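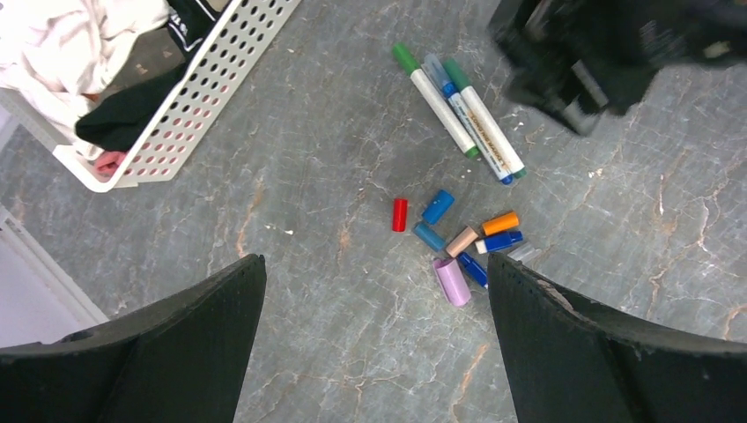
The Unfollow

Mivo dropped the first single on a Tuesday-night kind of schedule, which meant midnight, and by breakfast Estrella Rosales had lost 300 followers and one friend.

The followers did not bother her. They came and went. The friend was Golnar Ghasemi, who had directed her last two videos and slept on her couch for most of one December when the heat went out in her building. Estrella found out the way everyone else did, from a post on a fan page with a red circle drawn around an empty space in a list.

"Did you see it?" her manager asked on the phone. His name was Ghaffari and he never said hello.

"I saw it."

"Did you two have a fight?"

"No."

"Then say that. Write something nice and I'll look it over."

She said she would think about it. She put the phone face down on the counter and made eggs. While they cooked she turned it over again and read the comments. One person had worked out that Golnar had last liked one of her pictures on 5 Nov 2024, and that it was a picture of a dog. Another thought the second verse of the single was about Golnar. The second verse was about Estrella's landlord.

She opened their messages. The last one was from her. It said "lol yes" and she could not remember what it was an answer to. She scrolled up. Golnar had asked whether she was still coming to the screening at the Nitton, and Estrella had said yes, with the lol. She looked at the date. Then she looked at her calendar for that night and saw that she had been at a fitting until ten and gone home after.

She had not gone. She had not called, either. Golnar's film was called Trekutcombe, after the town where her grandmother had run a bakery. It was 53 minutes long and had taken her 4 years, and Estrella had heard about it in cars, in hotel lobbies, and once through a bathroom door.

The eggs were overdone. She ate them anyway.

Ghaffari sent her a draft. It said that she and Golnar had nothing but love for each other and that she asked for privacy at this time. She wrote back, "Please don't post this." He sent a thumbs up and then, a minute later, a second draft with the word love taken out.

In the afternoon she drove to Golnar's place. It took 30 minutes. She had sunglasses on and a hat, and a boy at the crosswalk recognized her and yelled the chorus at the car. She waved. He had most of the words right.

Golnar answered the door in socks. She had a pencil behind her ear and did not look surprised or pleased.

"You could have texted," she said.

"I wasn't sure you'd answer."

"I probably wouldn't have."

They stood there. Somewhere upstairs a neighbor was running a vacuum.

"I missed your movie," Estrella said.

"I know. I saved you a seat. I had to put my coat on it so people would stop asking."

"I forgot. I don't have anything better than that. I said yes and then I forgot."

Golnar took the pencil from behind her ear and looked at the end of it. "I didn't do it to make a point," she said. "I was lying in bed, and there you were in a hat, selling face cream, and I was mad. So I pushed the button. I didn't think anybody checked."

"They check everything."

"There was a man outside this morning asking if I'd heard the second verse."

"It's about my landlord."

"I know it's about your landlord. I was there when the ceiling came down."

The vacuum stopped. Golnar moved back from the door, not very far, and Estrella went in sideways past the bicycle. The apartment smelled like coffee. There was a stack of programs from the screening on the radiator, still in their rubber band.

"Can I see it?" Estrella said. "The movie."

"Now?"

"If you're not busy."

Golnar thought about it for a while. Then she went to find her laptop and the right cord. "You have to turn your phone off," she said from the other room. "All the way off."

Estrella turned it off. It had been buzzing in her pocket since the highway – Ghaffari, most likely, with a third draft. She moved a blanket and sat down on the couch.

"I'm not following you back yet," Golnar said.

"Okay."

Golnar plugged in the cord and pressed play, and they watched it with the blinds down.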